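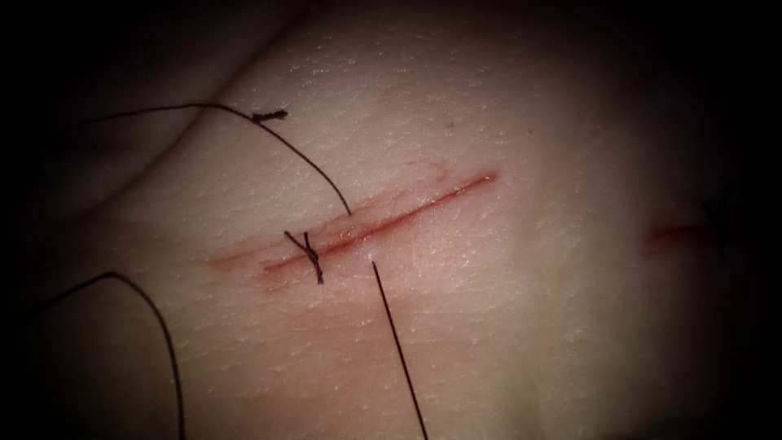

Ein Knoten sitzt, der Schnitt rechts davon noch offen

Thema: Naht-Demos – Fehlversuche drinlassen oder raus?

nadelhalter_nord
Moin, kurze Frage in die Runde. Wir sammeln grad Demos für Einzelknopfnaht, teleoperiert, Ziel 2000 Episoden. Stand jetzt: Kamera fest + je eine kleine am Handgelenk. Aufnahme über Kobzar, läuft soweit stabil.
Problem: Operateure greifen oft nach. Faden verloren, nochmal ran, Nadel verdreht, nochmal ran. Schneidet ihr sowas raus? Oder ganze Episode weg? Bei uns sinds 2 Leute am Pult und jeder machts anders.

fadenriss
Drinlassen. Wenn das Modell nur glatte Durchläufe kennt, steht es beim ersten Rutscher da und weiß nicht weiter. Hatten wir bei Stovunden genau so, monatelang nur schöne Sachen gesammelt, Ergebnis Mist.

tbd_77
Seh ich anders. Nachgreifen ja, aber nicht alles. Wenn einer 6 mal danebengreift lernt die Policy danebengreifen. Wir taggen jeden Versuch einzeln und gewichten runter. Kostet halt Zeit.

nadelhalter_nord
@tbd_77 taggt ihr von Hand?? Bei uns wär das utopisch. Wo fängt ein Versuch überhaupt an. Backen offen überm Gewebe kann alles sein – Anfahren, Abbrechen, Warten auf den zweiten Arm.
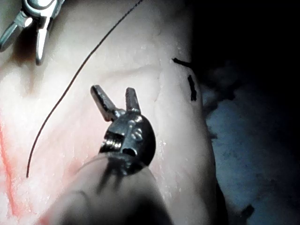
Und dann der Faden. Liegt frei rum, keiner hält ihn, aus der Handgelenkskamera sieht man nicht ob der noch gebraucht wird oder Abfall ist. Hab testweise zwei Leute dieselben Episoden labeln lassen, Übereinstimmung war peinlich.

fadenriss
Eben. Labels die sich widersprechen sind schlimmer als keine. Lass es.

tbd_77
Nö, dann ist die Anleitung schlecht. Bei uns gilt: Versuch beginnt wenn die Backen zugehen, endet wenn sie wieder aufgehen. Punkt. Kommt aus den Gelenkdaten, braucht kein Mensch draufschauen. Hand nur für Knoten ja/nein.

kleinerarm
Hallo, lese meist nur mit. Welche Ansicht nehmt ihr fürs Training? Die feste reicht bei uns nicht, Instrument verdeckt ständig die Einstichstelle. Am Handgelenk ist dafür der eigene Schaft riesig und unscharf im Bild.

nadelhalter_nord
Alle zusammen. Schaft stört weniger als gedacht, ist ja immer an derselben Stelle. Nervig ist eher die Nadel, unteres Ende verschwindet gern dahinter:

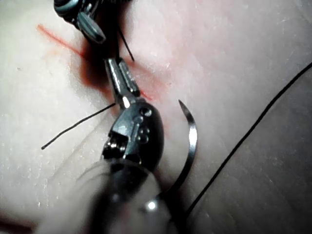
Backenspitzen am Schnitt, Nadel rechts daneben, langer Faden von oben rechts

kleinerarm
danke! Welche Auflösung schreibt ihr da weg? Bei uns wird der Faden nach dem Runterskalieren quasi unsichtbar.

nadelhalter_nord
Voll speichern, erst beim Laden verkleinern. Platte voll ist das kleinere Problem. Und Ausschnitt um die Spitze extra rausrechnen, bringt beim Faden echt was.

makstead_user
Nochmal zu den alten Fadenresten. Räumt ihr zwischen den Episoden auf? Im Makstead-Protokoll steht neues Pad nach 8 Stichen, alle Reste weg. Halt ich für übertrieben, aber wenigstens ist der Start immer gleich.

nadelhalter_nord
Bewusst nicht. Hab lieber Unordnung im Datensatz als nachher im Versuch. Knoten vom Vorgänger bleibt drin, Enden bleiben liegen.

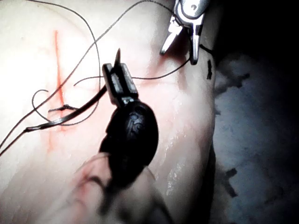
Wechsel gibts erst wenn das Pad ausreißt. Dafür notier ich zu jeder Episode wieviele Stiche schon drin sind, dann kann man hinterher filtern.

fadenriss
+1. Variation umsonst.

tbd_77
Umsonst nicht. Wenn drei Fäden quer liegen und der Operateur den falschen greift, hast du wieder genau den Fall von oben. Also doch taggen ;)

nadelhalter_nord
Ok ok. Kompromiss: Start/Ende über die Backen wie bei tbd_77, nix rausschneiden, Gewicht erstmal überall gleich. Trainier dann einmal mit und einmal ohne die Mehrfachgreifer. @tbd_77 kannst du mir die Schwelle fürs Backenschließen schicken? Unsere Werte rauschen ziemlich.

tbd_77
PN ist raus. Ist aber für die Clarkcombe-Arme eingestellt, musste evtl anpassen.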